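Can a machine sort my silverware yet, or am I dreaming?
Home Help Boards > Kitchen & Cleaning > Gadgets
Posted by drawerfullofspoons, August 16, 2020

Okay, this may belong in the tech section, but the tech section scares me a little, so I'm putting it in with the kitchen people.

I do the dishes for a big household and I also help out at a lunch counter, and in both places the washing is the easy part. The washer washes. Then I'm standing there with a heap of forks and spoons and chopsticks, and somebody (me) has to pick up every single piece and drop it in the right holder. At the lunch counter that's 40 place settings on a normal day. I started timing myself in March and then quit timing myself since it was making me mad.

My brother-in-law keeps telling me there are robots for this now. He says he saw a video. I went looking and found a lot of arms flipping burgers and pouring coffee, and one folding a towel so slowly I went and made a sandwich. What I couldn't find was one that takes a pile of mixed utensils and puts them away. Is there such a thing? Is it something a regular person can buy, or is it all labs? And if it's all labs, what's the holdup? We can vacuum a house with a hockey puck, but a spoon is too much?

My budget is not serious. I could go to 2000 dollars if it really did the job every day without me hovering. I also saw the name Alivis on a trade site and couldn't tell if they sell a machine or just talk about one. Thanks in advance, and please be kind, I'm not an engineer!

2 answers
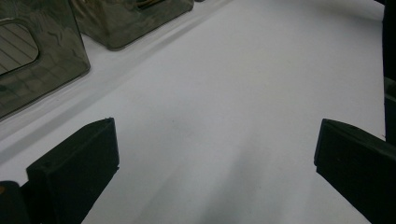 tinsnips_and_toast

Hi! I can help with some of this. I spent a good while doing line setup at Listeck (packaging, nothing glamorous) and I still tinker with grippers at home, so I have opinions.

Short version: no, there's nothing in your price range that will do it, and I'd be suspicious of anybody who says there is. Longer version: big commercial kitchens can get flatware sorters. Those aren't arms with fingers. They're more like a coin sorter the size of a refrigerator, with belts and magnets and cameras, and they want thousands of pieces of the same steel pattern. They'd choke on your chopsticks, and you'd need a room to put one in. I did look up Alivis for you, and as far as I can tell they rent equipment to caterers and don't sell to homes at all.

Now the arm-with-fingers kind, the one your brother-in-law is excited about. I love this stuff, so forgive me for running on. Moving the arm to a spot is old news; we had machines at work that did it all day and never complained. The trouble is in the last inch. A spoon lying on a flat table has almost nothing to grab. The handle is thin, the bowl is curved and shiny, and if your fingers come down a hair too high they close on air, and a hair too low they bump the table. You and I slide it to the edge or tip it up with a fingernail and never think about it. Getting a machine to do that fingernail thing is somebody's whole year.

And then seeing. Cameras hate shiny. A polished spoon shows the camera the ceiling lights and whatever else is around, so half of what it "sees" isn't spoon. Tinted see-through plastic is just as bad, where you get the reflection on the front and whatever is inside all mixed together. So a table with steel and smoky holders on it is about the meanest thing you could hand a robot.

Then there's the pile. One spoon by itself, sure, I've seen that done nicely. Put chopsticks across it and the question becomes which one to lift first. Pull the wrong one and the rest roll. Chopsticks are sneaky too, as a pair will lie right up against each other and look like one fat stick. Is it one thing or two? Should it pick up both? A kid knows. The arm has to be taught, and mostly it gets taught by people doing the chore over and over with the same kind of fingers in their hands while a camera records it.

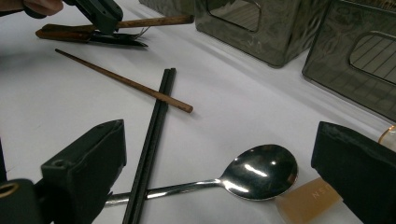
So when you ask what's the holdup, it's that every table is a different mess. The spoon is under something, or half behind something, or the handle points the wrong way for the hand to get around it. If you have the learning kind of machine, it needs to have been through a great many messes before it stops being surprised by yours. The factory answer is to get rid of the mess, and that's what I'd do in your shoes.

What I mean by that:

Sort before the wash. Put the spoons in one basket section, forks in the next, chopsticks in their own. It takes the same few seconds per piece, but people do it for you when they bus their own trays. We had four tubs with a drawing taped on each one and folks got it right nearly every time.

Get holders with wide mouths. Half the fiddling is aiming. The square ones with an opening in the side are nice as you can see from across the room what's in them.

Use a magnet bar for steel. Lots of stainless won't stick, so try one spoon before you buy anything. If it does stick, you can pull the knives and forks out of a heap in a couple of swipes and you're left with wood and plastic.

Let chopsticks go in mixed. Truly. Unless they're fancy sets, stop pairing them and let people grab two.

Keep your 2000 dollars for now. I'd ask again in a few years – I do think this gets solved, and I'll be the first in line. It'll probably show up in hospitals and cafeterias well before it's on anybody's kitchen counter. What it'll cost by then I have no idea.

If you just want to play, a small hobby arm is a great time and you'll learn a lot about spoons. Mine can pick up a marker if the marker is standing up and I'm holding my breath.

drawerfullofspoons

Oh this is great, thank you! The sorting before the wash thing is so obvious I want to lie down. We have trays and we have tubs, so I'm trying it tomorrow. I tested a spoon on the fridge magnet just now and it slid right off, so no magnet bar for me. I'm going to stop pairing the chopsticks too, and if my aunt objects she can pair them.

One more thing if you come back: would it be any easier for a robot if everything was plastic?

tinsnips_and_toast

Easier to see if it's a plain solid color, yes. Harder to hold, maybe, as light plastic skitters away when you bump it. I'd take matte over shiny any day though.

marlow_gutters

robots are a scam, my cousin bought the Takagi window one and it fell off the window. just soak everything in Dilluvent and dump it in a drawer, people can find their own fork. we are a family of six and no one has starved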